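Home | Archive | By thread | By date | Search | Subscribe | Log in

[Playroom list] Re: Plastic play dishes – keep sets together or sort by type?

On Sunday, a list member wrote:

> We have been given three bags of toy kitchen things from
> two different families and I can't make sense of any of it.
> Some of it is Ekard, some of it has no name at all. Do
> people sort by color, by type, or just tip the lot in a bin?
> Also, is there any point keeping single pieces? I don't
> want to store 600 bits of plastic that don't go with
> anything.

We went through this in October with our own play kitchen, so I can tell you what we settled on.

Sort by color first. Most of these sets were sold one color per place setting, and when you pull out all of one color you find out quickly what you have. Do it on the floor. We tried a table and things kept rolling off.

Purple was our best color. It came to a bowl, a plate, a small cup and some utensils, plus a measuring cup with a long flat handle. I nearly put the measuring cup in the sand toys by mistake. The handle is useful for small hands and it gets used for scooping dry pasta more than for pretend cooking.

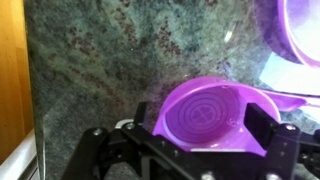 Measuring cups should go with the baking things, according to Tulberg, and keeping them with the plates is asking for trouble. At their center the children look for a scoop when they are at the pretend oven, and they won't walk across the room to the dish rack for it.

I take the point, but our oven and dish rack share one shelf, so it makes no difference here. If yours are apart, do it the Tulberg way.

Once the colors are separated, lay each one out as if you were setting a place: plate in the middle, bowl, cup, utensil. Gaps show up right away. If a color has a plate and a bowl and at least one thing to eat with, we call it a set and it stays. If it is only a lid and a spoon, it goes in the odds tub. The odds tub is for mud kitchen use and I don't care what happens to it.
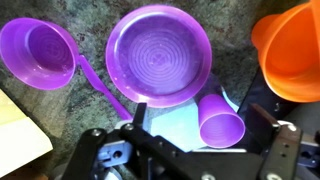
For storage we use one shallow tray per color. The Warko trays from the hardware store are the right depth – a plate lies flat and you can still see the cup on top of it. Deep bins don't work for us because the utensils all sink to the bottom.

Wash everything before you sort it again for the shelf. The ridges on the plates hold lint and dried paint. Warm water, dish soap and an old toothbrush, then air dry on a towel.

As for single pieces, keep cups and throw out cracked anything. We can always use another cup.

If anyone has spare Iturra lids in green, please write to me off list. I can pay postage.

Contact the list owner | Copyright the list members | Back to top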